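공개 시연 참관 보고 및 의견 교환 (양팔 로봇, 주방 작업)
게시판: 자동화 현장 방문 / 참관기
답글 정렬: 등록순

작성자: 참관기록담당
화요일 오후에 진행된 Kahraman 공개 행사에 다녀왔기에 참관 내용을 보고드립니다. 행사는 오전의 이송 장비 설명회와 오후의 주방 작업 시연으로 나뉘어 있었으며, 본인은 오후 순서부터 참석하였습니다. 진행은 Alper Soylu 선생께서 맡으셨고, 질의응답에는 Vira Horobets 선생께서 배석하셨습니다.

오후 시연의 주제는 싱크대에서의 식기 취급이었습니다. 별도의 시험용 작업대를 쓰지 않고 일반 가정과 같은 높이의 조리대와 스테인리스 싱크볼을 그대로 사용한다는 점이 사전 안내문에 명시되어 있었습니다. 관람석과 조리대 사이에 거리가 있어 세부 동작은 주로 화면을 통하여 확인하였습니다.

왼팔은 꽃무늬가 있는 흰 접시의 테두리를 잡고 있고, 오른팔은 싱크대 뒤쪽 모서리 위로 들려 있습니다. 싱크볼 안에는 엎어 놓은 컵과 젓가락이 함께 놓여 있어, 단일 품목만 다루던 지난 행사보다 여건이 까다로웠다고 판단합니다.
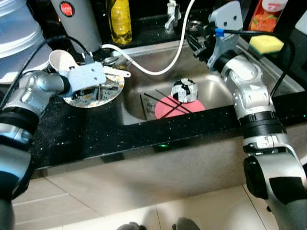
통권 제13호

위 호수는 본 게시판에서 발행하는 참관 자료집의 번호이며, 이번 글은 해당 호에 수록될 예정입니다. 수록 전에 사실관계에 오류가 있으면 답글로 알려 주시기 바랍니다. 참석하신 다른 회원께서 보충 의견을 주시면 함께 반영하겠습니다.

개인적인 소견을 덧붙이자면, 접시처럼 얇고 미끄러운 물건을 테두리만으로 파지하는 방식은 힘 조절의 여유가 적습니다. 이 점에 관하여 주최 측의 설명이 충분하였는지에 대해서는 회원 여러분의 판단을 구하고자 합니다.

작성자: 현장설비팀장
상세한 보고에 감사드립니다. 저도 같은 시간에 참석하였습니다. 다만 여건이 까다로웠다는 평가에는 동의하기 어렵습니다. 컵과 젓가락이 들어 있기는 하였으나 식기의 수가 적었고, 실제 급식 현장의 설거지 물량과는 비교할 수 없는 수준입니다. 저희 사업장에서는 점심 한 차례에 식판 400개가 들어옵니다. 그러한 환경을 전제로 한다면 이번 시연은 기초 단계의 확인으로 보는 것이 타당합니다.

또한 질의응답에서 처리 속도에 관한 수치가 제시되지 않은 점은 아쉽게 생각합니다. 설비 도입을 검토하는 입장에서는 시간당 처리량이 가장 먼저 확인되어야 할 항목입니다.

작성자: clulbridge_교육
Clulbridge 교육과정에서 로봇 실습을 담당하고 있습니다. 위 의견에 대하여 한 말씀 드리겠습니다. 이번 시연은 급식 설비의 성능 평가를 목적으로 한 행사가 아니었습니다. 안내문에도 가정용 주방을 대상으로 한다고 기재되어 있었으므로, 식판 물량을 기준으로 평가하는 것은 행사 취지에 부합하지 않는다고 사료됩니다.

저는 오히려 물건이 서로 겹친 상태에 주목하였습니다. 분홍색 접시 위에 흑백 무늬 컵이 올라가 있고, 그 옆으로 가느다란 젓가락이 엇갈려 있는 배치는 교육 현장에서도 학생들이 자주 실패하는 과제입니다. 컵을 먼저 옮길 것인지, 젓가락을 먼저 집을 것인지에 따라 이후 동작이 전부 달라집니다. 저희 실습에서는 이 순서를 정하는 데에만 한 차시를 배정하고 있습니다.

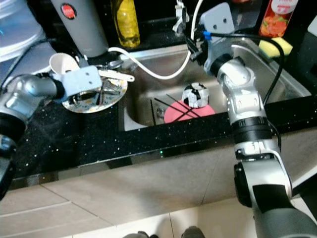

질의응답 요지 (회원 정리본)

작성자: 기록보조
당일 질의응답을 메모한 내용이 있어 옮겨 드립니다. 발언을 그대로 적은 것이 아니라 요지만 정리한 것이므로 인용 시 유의하여 주십시오.

가. 파지 방식에 관한 질의
접시의 가운데를 받치지 않고 테두리를 잡는 이유를 묻는 질의가 있었습니다. Soylu 선생께서는 싱크볼 안에 세워진 접시와 눕혀진 접시를 같은 방식으로 다루기 위한 선택이라고 답변하셨습니다.

나. 양팔의 역할 분담에 관한 질의
역할이 고정되어 있는지를 묻는 질의에 대하여, Horobets 선생께서는 고정되어 있지 않으며 물건의 위치에 따라 달라진다고 답변하셨습니다.

다. 후속 행사에 관한 질의
다음 공개 행사는 5월로 계획되어 있으며, Zavon 측과 공동으로 준비 중이라는 답변이 있었습니다. 관람 인원은 회차당 100명으로 제한된다고 합니다.

작성자: 현장설비팀장
정리해 주신 내용 잘 읽었습니다. 행사의 취지가 가정용 주방이었다는 지적은 수용합니다. 안내문을 다시 확인한 결과 그와 같이 기재되어 있었습니다. 그러나 가항의 답변은 여전히 충분하지 않다고 봅니다. 같은 방식으로 다룬다는 것은 설계자의 편의이지, 접시가 안정적으로 유지된다는 근거는 되지 못합니다. 테두리가 두꺼운 접시와 얇은 접시를 비교한 시험 결과가 함께 제시되었어야 합니다.

작성자: 참관기록담당
두 분의 의견을 모두 자료집에 병기하겠습니다. 파지 안정성에 관하여는 본인도 같은 의문을 가지고 있었으므로, 주최 측에 서면으로 문의할 예정입니다. 문의서 초안에는 다음 사항을 포함하였습니다. 첫째는 접시 두께별 시험 여부이고, 둘째는 표면에 세제가 남아 있을 때의 파지력 기준입니다. 두 항목 외에 추가할 사항이 있으면 말씀해 주십시오.

작성자: dredik사용자모임
Dredik 제어기를 사용하는 모임의 운영자입니다. 추가 문의 사항으로 케이블 배치를 제안드립니다. 싱크대 쪽으로 흰색 케이블이 길게 늘어져 있고 왼팔 위로는 검은색 케이블이 둥글게 넘어가 있어, 팔이 크게 회전할 경우 간섭이 우려됩니다.
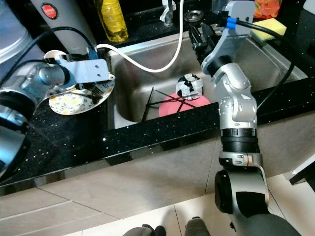
저희 모임에서도 유사한 구성으로 작업하다가 케이블이 관절에 감겨 장비를 정지한 사례가 2회 있었습니다. 두 차례 모두 팔의 가동 범위를 변경한 직후에 발생하였으며, 케이블 고정 위치를 손목 쪽으로 옮긴 뒤에는 재발하지 않았습니다. 주최 측에서 어떠한 기준으로 여유 길이를 정하였는지 확인할 수 있다면 저희에게도 참고가 될 것입니다.

작성자: clulbridge_교육
케이블에 관한 제안에 찬성합니다. 다만 간섭이 우려된다는 표현은 문의서에서 조정하는 편이 좋겠습니다. 당일 관람석에서는 케이블로 인한 중단을 확인한 바 없으므로, 여유 길이의 산정 기준을 질의하는 형식이 적절하다고 봅니다.

작성자: dredik사용자모임
이견 없습니다. 해당 문구는 수정하여 주시기 바랍니다.

작성자: 현장설비팀장
저는 처리 속도 항목도 문의서에 포함할 것을 요청합니다. 가정용이라 하더라도 접시 한 장을 옮기는 데 소요되는 시간은 기본적인 정보에 해당합니다. 수치 공개가 어렵다면 그 사유라도 회신받기를 희망합니다.

작성자: 참관기록담당
케이블 여유 길이와 접시당 소요 시간을 문의서에 추가하였습니다. 회신이 도착하는 대로 본 글에 답글로 게시하겠습니다. 5월 행사의 참관 신청은 별도의 공지 글에서 접수하오니, 본 글에는 신청 의사를 남기지 마시기 바랍니다.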